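Talk notes: Small lamps, bulbs and the table they stand on
Fendthorpe home repair evenings, Wednesday slot, 7 p.m.

Start on time even if people are still finding chairs. The hall at Fendthorpe seats 108 and the back rows can't see small parts, so hold things up high and leave each slide on for a while.

Opening. Ask who has a lamp at home that doesn't work. Most hands go up. Then ask who has tried a different bulb in it. Fewer hands. Say that tonight is about the parts you can check without taking a lamp apart: the bulb, the socket, the cord and the plug. Rewiring is the March talk.

Bulbs. Start with the base. The screw part has to match the socket, and the glass or plastic globe has to fit under whatever shade you use. A frosted globe spreads the light and is easier on the eyes when the bulb is bare. Clear glass gives harder shadows. For a lamp with no shade I go with frosted.

Read the print on the neck before you buy a replacement. It is small, and on an old bulb it may be worn. If you can't read it, take the old bulb to the store.

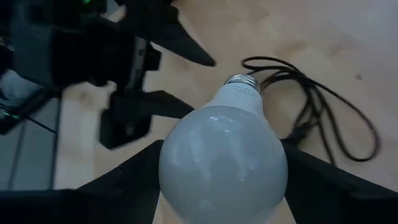 Can you put a brighter bulb in a lamp than the one it came with?
Only up to the wattage marked on the lamp, usually on a sticker near the socket. Go by the watts the bulb uses, and leave the "equivalent" number on the box out of it.

Somebody will ask about enclosed shades here. Keep it short: check the box, some LED bulbs aren't rated for them. Move on.

Where to work. A kitchen table is fine. You want good light from the side and a surface where a dropped screw won't roll away. Plants can stay at the back if there's space, but water them some other day. A glossy tabletop scratches easily, so put a towel under anything with a metal base.
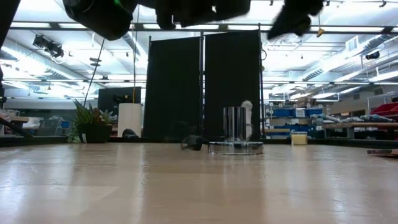
Keep a small dish for loose parts and a cloth for wiping prints off metal. I used to leave paper towels out of the kit and always ended up walking to the kitchen for them.

Unplug first. Say this slowly and say it twice. Switching the lamp off at the switch is not enough. Pull the plug and lay it on the table where you can see it the whole time you are working. If the lamp was on, let the bulb cool for 5 minutes before you touch it.

The socket. Look straight down into it. There is a contact at the bottom, and that is what the tip of the bulb has to reach. On an old lamp it can be pushed down flat or covered in grime. Dust in the threads comes out with a dry brush. Scorch marks or a loose shell mean the socket gets replaced.
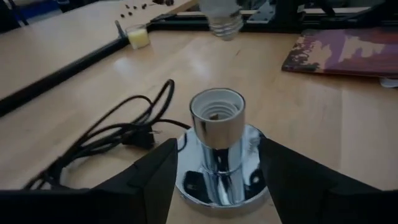 Chrome lamp base, open socket at the top, plug and coiled cord to the left.

Putting the bulb in. Hold the lamp by the base with one hand. Set the bulb straight and turn it backward a little until you feel the threads drop, then turn it clockwise. Stop when it is snug. Most stuck bulbs I see at Brerkska, where we run the drop-in table, were simply screwed in too hard.

Pass around the 3 demo lamps now: the Lapointe, the Iteo and the one with no label. Ask people to hand them on without plugging them in.

Tools and leftovers. You need very little for this kind of job. A hex key, a few spare screws, the cloth, the brush. Screws get scattered when you work at a desk, so pick them up before you move the lamp.
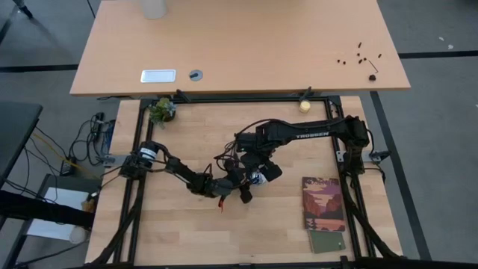 Put the tools away before you plug the lamp back in. Then test it. If it stays dark, try the bulb in a lamp you know works, and try a second device in the same outlet. Write down which one failed and bring the note with you in March.

Cords. Run your fingers along the full length with the plug out. Feel for flat spots, cracks and stiff places. Tape is no repair for a cracked cord – say so, because the question comes up every time. Coil it loosely for storage.

Handout: 500 copies are in the box by the door, shared with the other evenings, so one per household please. Questions until 8:30, then chairs.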